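Aug 12, 2024

Right, a little thread about my first proper go at taking up trousers, because several of you asked and I can't fit it all into one reply (you know me).

I've been going to the sewing evenings in Perndale since April, mostly for the company and the biscuits. Inmaculada Peñalver runs the cutting table and she is *very* patient with people like me, who pin first and think later.

Her big rule is to press before you measure. I'd always skipped it! You lay the cloth out, iron it, let it cool, and only then get the chalk out. My last hem came up 7 mm longer on one leg and I'd blamed my eyes.

Grey twill for this pair, still with its crease and a fair bit of lint on it.

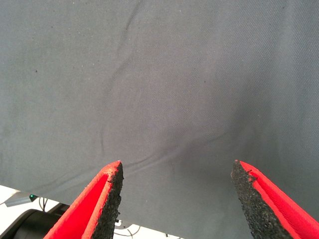 Mabli Wogan replied that I should wash the cloth before cutting anything at all, as her lovely work trousers shrank to her ankles after one go in the machine. Point taken, Mabli -- it's going in at 30 with the towels tonight.

Thread next. I used to buy whatever was cheapest and then wonder why it snapped. I've now got a big reel of the polyester sort, 2000 metres, which should see me through to retirement.

Stitch length I'm less sure of. Leire Olmedo does her hems by hand and says it's restful, and I do believe her, but I've got 6 pairs waiting in a bag behind the door -- so machine it is, for now.

More on Thursday if the zip behaves.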